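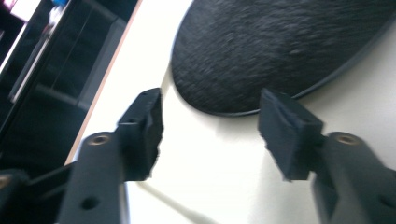
From: Toshio Maruyama
To: accordion-repair list
Subject: Re: Loose reeds in an old Bilska, wax or no wax?

Dear Haruna, dear all,

Thank you for the detailed message. I had a Bilska of the same size on my bench in December, so many things are still fresh. I answer between your lines and then I add some things that you did not ask. Please excuse my long mail.

On 7/1/24, Haruna Kuroda wrote:

> Hello list. I have bought a Bilska piano accordion from a family in
> Pudevo. The bellows are tight and the keyboard is fairly even, but
> when I opened the treble side I found 11 reed plates which move when
> I touch them with a fingernail. The wax is gray and full of cracks.
> It breaks off like dry cheese.

This is old age of the wax and you can do nothing to bring it back. I know that some people go over the cracks with a hot iron and hope. I did this too in my first years. The old wax becomes shiny and looks repaired, and after one winter the same plates are moving again. If the plates you touched are loose, then the neighbors will follow them. I recommend that you take all the plates from the block and wax everything new, also the ones which seem good today.

> Can I do one block at a time and play the instrument in between? I
> have promised to play at my niece's wedding.

Yes, you can, but I would not play it hard in between. Do the block with the most loose plates first. When is the wedding? If it is soon, please borrow another instrument. I say this as a friend. A plate that falls down inside the accordion while you are playing makes a terrible sound, and it can damage its leather valve too.

> What mixture do you use? I read so many different recipes. And how
> hot?

I use beeswax with rosin and a very small amount of linseed oil. The exact amounts are not holy, and my teacher at the Nomura workshop changed them between summer and winter. More rosin makes it stick better but also more brittle. If you live in a cold house, take a little less. I buy the ready blocks from Transide when I am lazy, and they are good enough, only a little soft for my taste.

For the temperature, I keep the pot at 70 degrees (Celsius, for our American members) after everything has melted together. The rosin needs more heat than this in the beginning, so melt it first, slowly, and do not leave the room. Never put the pot directly on a flame. When the wax smokes, it is too hot already, and you should throw it away and start again.

> How do I keep the plates in order? My table is small and I am afraid
> of mixing them.

This is the most important question, in my opinion. Before you remove the first plate, make a photo of the block from both sides, with the light coming from low. Then scratch nothing on the plates. Some old repairers scratched numbers in the metal, and every scratch near the rivet can change the tuning a little. I write on paper instead.

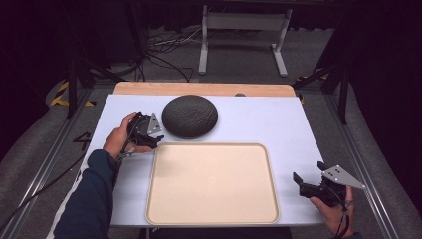 The order of the plates is easy to keep if they never leave a fixed surface. I draw the block on a sheet of paper, at real size, with the name of every note, and I lay each plate on its own place in the drawing. The paper must then stand inside something with a border, so that a sleeve can't sweep the whole row to the floor. A shallow tray like the beige one, with a raised rim and rounded corners, is very suitable, and I like a smooth and pale inside for it. You see a dark screw or a broken bit of valve leather at once. Choose one which is longer than your longest block. On a small table it is better to let it come nearly to the front edge, as it does there, because your elbows then rest outside it and you don't reach over the plates. If you have a cat, put a second tray on top in the evening!

> The leather valves are curled on maybe half of the plates. Should I
> change all of them?

If they are only a little curled, you can massage them with your fingers and try. But you have now the plates in your hand, and it will never be so easy again. I change all of them when the wax is new. Keep the old ones until you have finished, for comparing the length and the thickness. The low notes have often a small spring of brass or plastic on top of the leather, please look if yours have it, and put it back in the same way.

Now the things which you did not ask.

Clean the old wax from the block completely. I use a small chisel with the corners rounded, and after this a stiff brush. No solvent on the wood, please. On the plates themselves I use a little turpentine on a cotton stick, but away from the leather and away from the rivets.

Before you wax a plate, hold it to the light and look through the slot. The tongue must stand in the middle. If it touches the side, correct it now. Then warm the plate a little with a hair dryer, set it in place and draw the wax around with a spoon or a proper waxing tool. I make 2 passes, the first one thin, the second one full. Wait until the first has become dull before you begin the second.

Tuning comes last. Leave the block for some days after waxing, then put it in the instrument and listen. Every accordion moves after such work, mostly down. I made the mistake once to tune on the same evening, and I had to do all of it again.

I have a drawing of the Bilska treble blocks at real size, with the note names in the international style. If anybody wants it, write to me directly and I will send a scan. The bass side I have never drawn, so if somebody on the list has done this, I would be very glad to have a copy.

With kind regards,
Toshio Maruyama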